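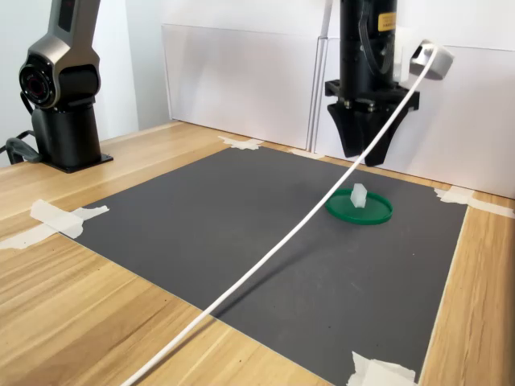
Fesley asked in October whether the work surface could be settled before any more money went on trays, and we have done that first. The dark grey mat is taped to the tabletop at the corners. The green dish sits on it and holds one small block upright.

Spending to date is $500 of the $2000 grant. Simum has quoted for 12 more dishes in the same colour. The Obura order is four weeks behind, so sorting by size moves to the next period.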